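Benedetti Cabin Case 40

The Benedetti Cabin Case 40 is a carry-on suitcase for short trips of three to five nights. It holds 40 liters and is sold in Driseo stores and on this site.

The shell is polycarbonate with a matte finish. Inside there are two halves: one closes with a zipped mesh panel, the other has crossed straps. A flat pocket on the lid side takes a passport, boarding passes and a folded map.

The handle locks at two heights. The four Ultix wheels turn in any direction and can be replaced at home with the hex key in the lid pocket. Spare wheels are sold in pairs.

If you are packing for a winter city break, a heavy coat will take up close to half of the case. Wear it on the plane. Boots go in first, soles against the wheel end, with socks inside them.

Airlines set their own cabin limits and change them. Check the size allowed on your ticket before you order, and measure with the wheels on.

Colors: slate, moss, brick. Brick is back in stock in December.
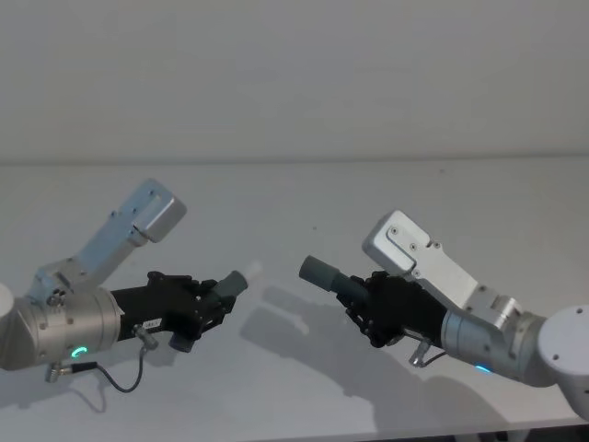 The combination lock is set to 000 when the case leaves the warehouse. To change it, press the small button beside the dials with a pen tip, choose your number and slide the catch once.

Also in the range:
Plistau Garment Sleeve, fits the 40 and the 80
Benedetti Hold Case 80, 80 liters
Packing cubes, set of four

Returns are accepted on unused cases with the tags still attached. Item no. 300-87.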